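On Keeping a Household Ledger
6/11/24

It has been the practice of this blog to publish one longer article each autumn on a matter of domestic management. The subject this year is the household ledger, by which is meant a written record of what comes into a home, what leaves it, and what each thing cost. Readers who followed the shorter notes in October will find some of that material repeated here in fuller form.

The ledger in my own household was begun when we moved to Grarnden. The previous owner of the house, Irén Magyar, had left a bundle of account books in the cupboard under the stairs, and with her permission I read them before returning them. They covered coal, milk, shoe repairs, train fares and the wages of a man who came to cut the hedge. The entries were brief, and many of the pages had no total at the foot. Even so, it was possible to follow the life of the house from one winter to the next, and I resolved to keep a similar record.

Form of the ledger

A bound book is to be preferred. Loose sheets are easily mislaid, and a computer file tends to be altered after the fact. I use a ruled book sold by Zollesar, with numbered pages and a stiff cover, which lies flat when opened. Each page is divided into four columns: date, item, amount, and remarks. The remarks column should be the widest. An entry such as "paint, hall" is of little use two years later, when the shade and the name of the shop are required.

My colleague Obed Eshun keeps a separate book for every room. I tried this for a season and gave it up. The kitchen book was full by spring and the book for the spare room held a single line, relating to a curtain rail.

Entries should be made in ink and at a fixed hour. In our case this is after the evening meal. Where a day has been missed, the date should be left blank and no attempt made to fill it in from memory. A gap is an honest entry, and a guessed figure will cause trouble when the year is closed.

What should be recorded

Opinions differ on how much detail is proper. Nana Appiah, whose views on this subject I respect, records every purchase down to the smallest. Lionel Chevalier records only sums above a limit which he sets each January, and treats all else as pocket money. I have adopted a middle course. Food is entered as one weekly sum. Clothing, tools, repairs, travel and gifts are entered singly, with a remark.

Repairs deserve particular care. The boiler at our address was serviced by the firm of Nevolier for several years, and when a dispute arose over a replaced valve, the ledger gave the date of the visit, the name of the fitter and the sum paid. The matter was settled within the week and 45 pounds was returned to us. I do not suggest that every reader will recover money in this way. The invoice itself had been lost, and without the book there would have been nothing to show.

Items received without payment should also be written down. We were given a dining table by the Zariņš family when they moved abroad, together with six chairs, one of them in need of glue. The entry shows no amount, but the remarks record who gave it and on what terms, the family having asked to have first refusal should we ever part with it.

Closing the year

At the end of the year the columns are added and the totals carried to a single page at the back of the book. I allow an afternoon for this. The first closing took far longer, owing to an error of 1198 pounds, which was found to be the car insurance entered twice. I now check each large sum against the bank statement before beginning the addition.

The summary page should be short. Ours has seven headings, and these have remained the same throughout so that one year may be set beside another. Where a new kind of expense appears it is placed under the nearest heading and explained in a note. Tetteh Zakaria, who was kind enough to read a draft of this article, objects to that rule and would allow a new heading whenever one is needed. His comparison tables are longer than mine and have a number of empty spaces in them.

The old books should be kept. They take up little room, and ours stand on the landing in order of date. I had supposed that no one else would wish to consult them, but my daughter has twice gone to them to settle an argument about a holiday.

Spaghetti on the rack, with flowered paper behind it, is in the last of the three.

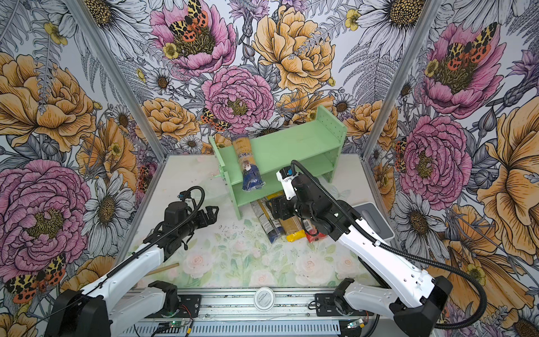
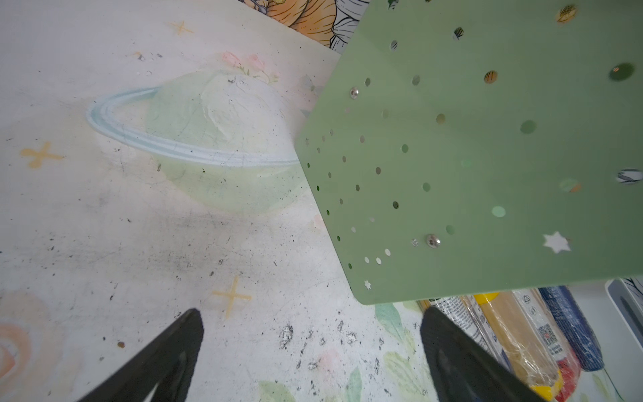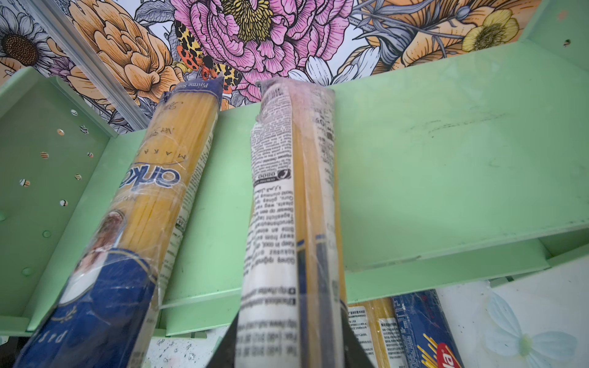

Should a ledger be kept by one person or shared between the adults of a household?

One person should write the entries, and every adult should be free to read them. Shared writing leads to items being entered twice or left out in the belief that the other has seen to it. In our household, receipts are placed in a dish by the door and I enter them in the evening. The duty may pass to another person at the start of a new book, and the name of the keeper should be written inside the cover.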